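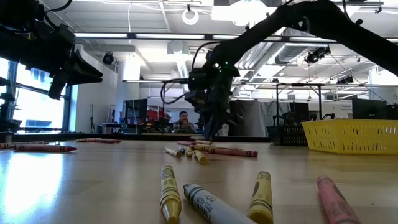
Comment from Breko on the last entry: the interim summary should not go out to the clinics until the second freezer check is finished, and the wording "protected" should come out of it. Agreed on both. I have changed it to "antibody level above cutoff" in the draft and in the table headings.

31 Jan 2026

Vaccine storage study, influenza antibody arm.

Where we are. 556 serum samples logged in, 344 of them run on the plate assay. The rest are in the upright freezer, shelves 2 to 4, in the order they came off the courier. Wenilar samples have the blue caps and Valdebenito samples the white. Please don't re-rack them by clinic, the log follows arrival order and I do not want to redo it.

Cutoff is still a titer of 40, same as the protocol. Nothing we report before the full set is run should give a percentage. The draft had one in the second paragraph and I took it out. If Kumen wants a number for their newsletter they can have the count of samples run and nothing else.

Plates. Two plates repeated this morning. Plate 17 had high background in column 12, plate 18 was fine but I had pipetted the controls in the wrong rows and could not be sure of the bottom half. Repeats are within range. The old readings stay in the file, marked R, not deleted.

Background on 17 is probably washing. The washer manifold had one slow channel, which I cleared with the fine wire and then flushed with warm water. Ran a dye plate after, all channels even. If it comes back we need a new manifold. I would sooner order one now than lose a week in the middle of the Wenilar set.

Centrifuge. Spun the late arrivals at 3000 rpm, ten minutes, as before. Three tubes still had a soft clot, respun, two came good. The third is set aside in the door rack with a yellow sticker. Not enough volume for a duplicate, so it will either run single or be dropped. Need to look up what we did with the short ones in December and do the same.

Freezer check. The logger on the upright shows a bump overnight, up four degrees and back down inside the hour. Looks like a defrost cycle to me but the lower freezer has the same model controller and shows no bump. Second logger now taped to the inside of the door, first one moved to the back of shelf 3. Leave both alone until the full run is in. This is the check Breko is waiting for.

Draft release. Read it through again after lunch. Changes made:
- "Interim" now in the title as well as the text
- took out "strong response"
- added a line that the results have not been reviewed by anyone outside the group
- storage temperatures given for each clinic separately

Still open: the paragraph on side effects. It reads as if we had measured them. We only have the clinic phone sheets, and the Valdebenito ones are missing the second call for a good part of the list. Either we get those sheets or the paragraph goes.

To order: plate seals (last box opened), 200 microliter filter tips, wash buffer concentrate.

Next: plates 19 to 22, controls in rows A and B this time. Substrate is in the fridge door, new lot, so run one old plate alongside it first. Buffer made up and labeled, good for two weeks.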